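Bed clutter

Bed clutter is the gathering of small household items on a bed that is not being slept in at the time. It is treated in housekeeping writing as a form of surface clutter, along with the kitchen counter, the hall table and the chair by the bedroom door. The term covers loose objects such as pens, chargers, toiletries and papers, and usually also the bedding itself when several covers are left unfolded.

Causes

A bed is often the largest flat surface in a home. In a single room or a small apartment it may also be the only one that is not already in use. Items are set down on it during packing, sorting, dressing or desk work, and they stay there until the bed is needed at night. Soft covers make the problem harder to see. A thin object settles into a fold, and a dark one disappears against a busy print.

Common items

The things found on a cluttered bed are mostly light and used every day. Personal care items such as disposable razors, combs and hair ties are common, as are markers and pens. Charging cables and plugs tend to collect on the side nearest the outlet, often on top of papers or boxes. Layered covers, including patchwork blankets, printed sheets and loose cloths, add to the pile.

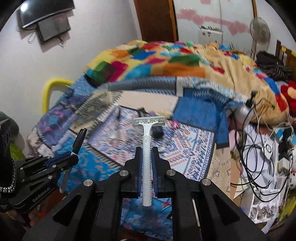

Several readers of the Orcombe household guide objected to counting blankets as clutter at all, saying that a cover in daily use belongs on the bed whether or not it is folded. The guide kept its wording but added a note that bedding should be counted only when it hides other things or has to be moved before the bed can be used.

Patchwork and printed bedding

Patchwork-print sheets are a special case. A true patchwork is sewn from separate pieces of cloth, while a patchwork print imitates the effect on a single length of fabric, sometimes with printed stitch marks along the edges of the panels. Paisley, medallions, scrollwork and geometric borders may all appear on one sheet. Such prints hide stains and creases well and are popular for that reason. They also hide small objects, and clearing a bed of this kind is usually done partly by touch.

Clearing methods

The usual method is to work from the top layer down. Hard objects are picked up first, one at a time, and placed in a tray or box by type. Sharp items, razors in particular, are taken off before any cloth is pulled or shaken. Cables are unplugged at the wall and coiled separately. The covers are then lifted by the corners, checked for anything caught in the folds, and either spread flat or folded at the foot of the bed.

A variation known as the Arrieta order begins at the pillow end and moves toward the foot in strips. It is slower but suits beds with many small items. Another, the 7-minute clear, sets a time limit and leaves all sorting until later.
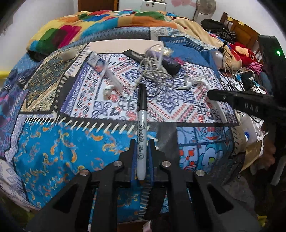

Markers and pens should be capped before they are moved across fabric. Permanent ink is difficult to remove from cotton once it has dried, and washing in hot water may not lift it. Earphone cables are best wound loosely around the hand, as tight coils strain the wire near the plug.

Prevention

Most guides recommend giving small items a fixed place within reach of the bed. Bedside caddies, shallow drawers and hanging pockets are the common choices. The Sudora pocket organizer, which tucks under the mattress, was designed for rooms in Witavberg student housing where there is no space for a nightstand.

See also

Bed making
Cable management
Patchwork
Surface clutter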